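Section 16: Sorting and Cleaning Shared Play Items

Applies to all Lokstead family rooms. Issued April 20, 2020.

1. Collect all items from the floor, shelves and tubs before cleaning begins.
2. Set aside any soft toys for laundering under Section 2.
3. Wash hard items in warm water and mild detergent, rinse, and leave on a rack to air-dry.

CAUTION: Do not mix cleaning products. Keep all concentrates in the locked cupboard.

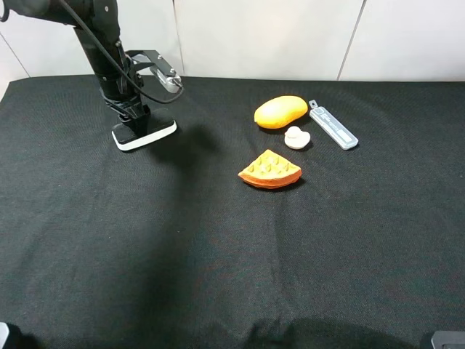
Items are to be sorted by type before they are returned to the tubs. Play food and figures are recorded on separate lines of Form 133. A toy mango and a toy waffle wedge, for instance, are entered as play food, while a small duck is entered as a figure. Cases are opened and checked for small parts.

4. Discard any item that is cracked, sticky or missing a piece, and note its colour on the form.
5. Return sorted items to the labelled tubs and close the lids.

NOTE: Replacement labels may be requested from Milagros Gatchalian, extension 482. Completed forms are retained until the following February.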